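Support Ticket: Gripper fails to release soft items at Cell 4
Site: Plerkholm
Reported by: Cell operations, Plerkholm
Handled by: Cliltlow Automation Support
Severity: Medium
Status: Monitoring

Reported issue
During the August sorting runs, the arm at Cell 4 intermittently failed to release spiky rubber-type toys after a successful pick. The controller logged the item as placed and began the next cycle with the toy still held between the fingers. On two occasions the arm returned to the basket in this condition and stopped on a force limit. No injury or damage was reported.

Initial findings
The logs supplied by the site cover 87 pick attempts. Rigid items such as cans and building bricks were released normally. All of the faults involved spiky or fuzzy items - these were gripped at the same closing force as the rigid ones. The site was asked to suspend unattended running until further notice.
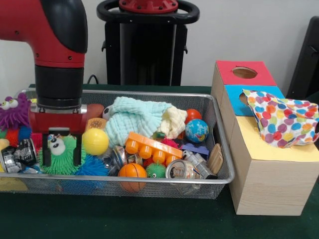 Goh replied at 14:20 that the fault had also occurred on the knitted cloths, although less often, and that lowering the closing force alone had caused the cans to slip. The site therefore requested a separate setting for soft items.

Action taken
Closing force for the soft item class was reduced to 62 percent of the default. The Hesari release check was enabled, so that the arm now holds above the drop point until the fingers report fully open and the wrist load returns to zero. If either condition is not met, the cycle halts and an operator must clear it.

Outstanding
The site is to forward the next set of logs with the release check enabled. Finger pads are to be inspected for wear at the same time. Unattended running remains suspended until Support confirms in writing.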